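**Ticket:** Cup task – finger replacement, spares and budget hold
**Site:** Gullstead
**Opened by:** Helju Urbonaitė
**Assigned to:** Aivar Pärn
**Opened:** February 4, 2020
**Status:** Open, waiting on quote

### Original report

The purchase request for the second Disto hand-held gripper was returned by finance with two questions. The first is why we want a second unit when the first one has a finger problem logged against it. The second is why the spares line is 400 when the earlier plan said 275. I need both answered before the request goes back in. Please use this ticket and keep the wear issue and the money issue in one place.

Task affected: take one paper cup, hold it by the sides, release. The cups are plain white with a rolled rim. Grip point is just below the rim. 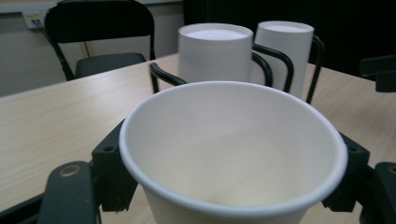
**Does the higher spares figure include a full set of fingers for both units?**
The 400 covers one spare finger pair per unit plus screws and brass inserts; mounting arms are not in it and would be a separate line.

### Log

**Entry 1 – Pärn**

Checked the existing unit against the complaint ("left finger moves when closing"). Findings:

- Left finger block has play at the lower screw. Retorqued. Play reduced, still present.
- Right finger block tight.
- Insert in the left arm is seated. No cracks in the arm.
- Full close with no cup: faces meet at the top, small gap at the bottom.

The gap is consistent with wear in the left block. Retorquing will hold for a short time. Replacing the block is the fix. I do not see this as a reason to delay the second unit, because the block is a consumable and was always going to be bought again.

**Entry 2 – Urbonaitė**

Finance will ask how long a block lasts. Do we have a number?

**Entry 3 – Pärn**

No lifetime figure from the supplier. From our own sheet, the left block went 300 sessions before the first note of play. One block is not enough to plan on. I would budget for a shorter life until we have a second data point.

Ran an open/close check at the cup station after the retorque. Opening width is to spec. Closing is repeatable with the play as noted. Station layout was left as it is: cup dispensers to the left, clear table in the middle.

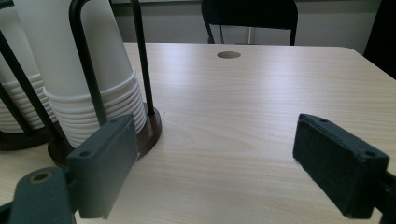
The remaining item from that check is the torque value. The sheet that came with the unit gives one value for all screws, and the screws are not all the same size. I have asked Lapiņa for the correct table. Until it arrives, do not tighten past hand tight plus a quarter turn.

**Entry 4 – Urbonaitė**

Lapiņa's reply, pasted:

> Torque table attached. Finger blocks are sold in pairs only. Minimum order for the old pattern is 20 pairs. New pattern has no minimum but needs the new arm.

So the options are:

| Option | What we buy | Spares line | Problem |
|---|---|---|---|
| A | Old pattern, minimum order | Over budget | More stock than two units can use |
| B | New pattern, new arms | 400 plus arms | Existing unit must be refitted |
| C | Share the minimum order with Wesville | 275 | Depends on their approval date |

Option C is where the 275 came from. It was written into the plan before anyone had asked Wesville. They run the same unit and have the same wear, but their budget is already closed until later in February.

**Entry 5 – Pärn**

Preference is B. Reasons for the file:

1. The second unit ships with the new arm. If the first unit keeps the old arm we carry two types of spares.
2. The new block has the same face size, so the grip point below the cup rim does not change and the task instructions stay valid.
3. Refit is under an hour on the bench.

Cost of the arms is still not confirmed. I would not resubmit without it. The last request was returned once already – a second return puts us behind the order window.

One more planning item. The dispensers and the cup stock are on the consumables budget, not on this one. They were listed here by mistake in the first draft and should come out. Same for the table and chairs, which belong to the room.
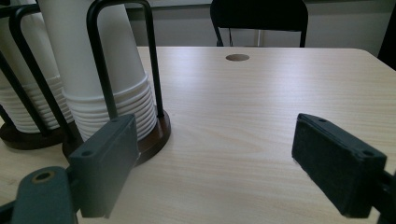
With those lines removed, the request is down to the second unit, two spare pairs, two left arms and two right arms if the quote comes back per side. If arms are sold as a set, change it to one set for the refit and one set on the shelf.

**Entry 6 – Urbonaitė**

Draft updated. Furniture and cup lines deleted. Spares line left at 400 with a note that it follows option B. Arms entered as "to be quoted."

Answer to finance, question one: the finger problem is normal wear on a replaceable part, temporary fix applied, replacement included in this request. Question two: 275 assumed a shared order that was never agreed.

Wesville has been told we are dropping C so they can plan their own order.

### Open items

- [ ] Arm price from Lapiņa, per side or per set (Pärn)
- [ ] Lead time for the new pattern (Pärn)
- [ ] Replace torque sheet in the station binder (Pärn)
- [ ] Recheck left block for play every 20 sessions until refit – log the result even if there is no change (Pärn)
- [ ] Resubmit request once the arm price is in (Urbonaitė)
- [x] Remove dispensers, cups, table and chairs from the request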